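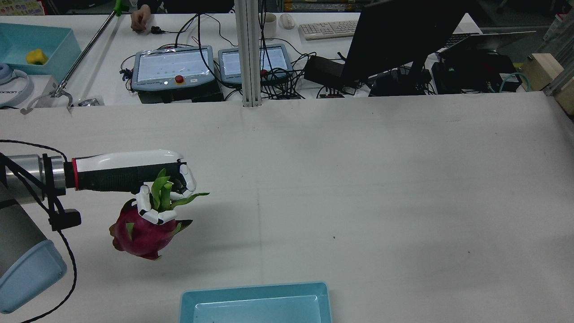
Held by the crown: a dragon fruit over the work table.

The handling code is out, and it's a good one

After a winter of drafts the Karkeck code of practice for robot hands and fresh produce has reached its first full version, and I have been going round telling anyone who'll listen to read it. It has 13 rules. It fits on two sheets of paper. You can pin it over the bench and follow it on a busy afternoon, and I can't say that of most things I've had to sign off in this job!

The early draft, some of you will remember, was a monster. We put it out for comment and got 345 replies, a good many of them long and nearly all of them useful. The loudest message was that people wanted fewer rules and plainer ones. So the whole section on paperwork has shrunk to a single log sheet, and the part on grips, where most of the arguing happened, has been rewritten from top to bottom.

The grip rules are the ones I'm most pleased with. The old wording said "hold the item securely without damage", which told you nothing at all. Now the log has to say where on the item the fingers closed (crown, side, stalk, root end and so on) and which way up it was held. A dragon fruit taken by its leafy top and one taken round the middle are two different tests, and until now plenty of us were writing them down as the same one. The code also asks for a check of the skin and scales by eye after every release, done by a person, with the result written down before the next pick starts.

Trays come next. Rule 6 says the item goes down into the tray under control, with the fingers kept closed until it is resting on something. No dropping from height, even for hard things like nuts. I know that slows the cycle. The group at Prumex went through 1202 logged placements before the vote and came back in favour, so I'm happy to wait the extra moment.
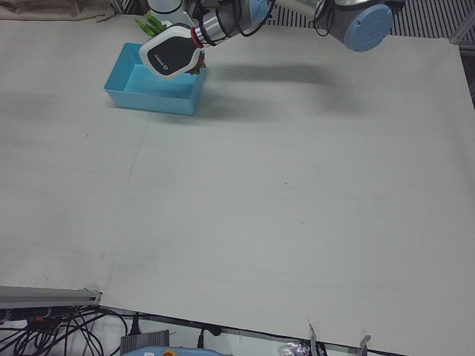 Left arm over the tray, with a small item between the fingers.

The tray itself should be plain, open at the top and one colour all over, and it should stay in the same spot for a full set of runs. If it gets nudged, note it and start a new set. Mixed trays are fine and, to my mind, much more interesting - just list what was in there already.

On table covers there was a lively split. Some sites wanted bare metal, others a sheet. The code allows both, so long as a sheet is fixed so it can't creep, and gets changed when it is marked enough to confuse the cameras. Genowefa Cieślak argued for a fixed number of runs per sheet and lost, narrowly, but her suggestion of 400 is in the notes at the back for anyone who'd like a figure to work to. We use it at Cozma now. 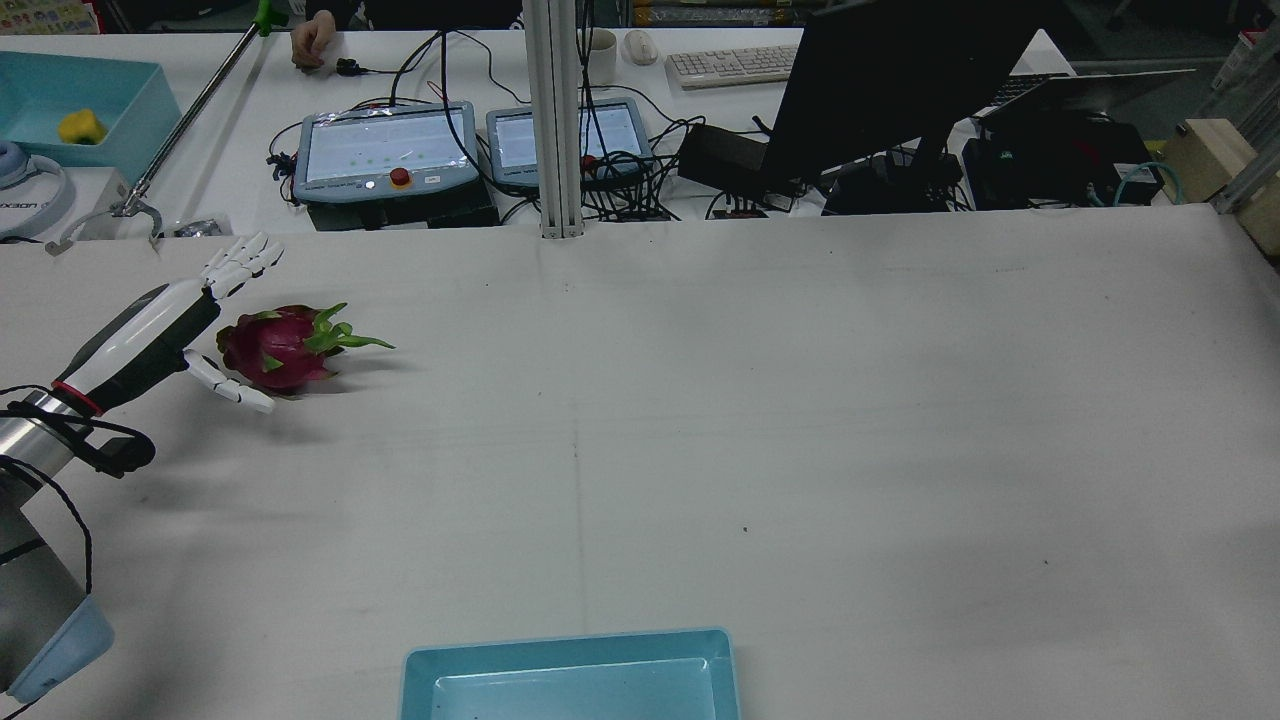

Then there are the rules about people, which I'd ask you to read twice. Whoever is running the arm must be able to reach a stop button without getting up. If two pendants are in use, both operators agree out loud who is in charge before the arm is powered, and the name goes on the log. Hands stay off the work table while either arm is live. If something rolls, let it roll. Stop, wait for the arm to be still, then fetch it, and a long grabber doesn't count as a way round this one (yes, that was asked, more than once).

Cables get a rule of their own too. Anything running along the arm must have enough slack for the wrist to turn all the way, and it has to be checked at both ends of the reach before the first run of the day. It takes a minute. Please do it with the speed turned right down.
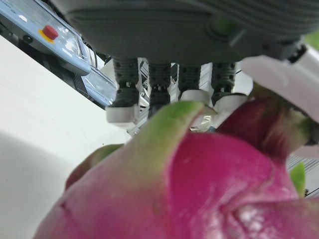
Brenda Stockdale

I should say what hasn't been settled. Squeeze limits are still open, as we couldn't agree on one way of measuring them across different hands. Soft fruit that bruises on the inside is a real puzzle: a check by eye won't catch it, and cutting every piece open is a lot of lunch. Kurnari have offered to try a scheme where one item in each set is put by and cut the next morning, and I can't wait to see what they find. We also need better words for scales, leaves and other bits that bend under a finger and may or may not spring back.

The version now on the members' page is dated 2025-04-26 and replaces everything before it, so please take down the old sheets. Comments on squeeze limits can come straight to me, and photos of your marked fruit are very welcome, the uglier the better. Blank log sheets are at the front desk in the usual rack.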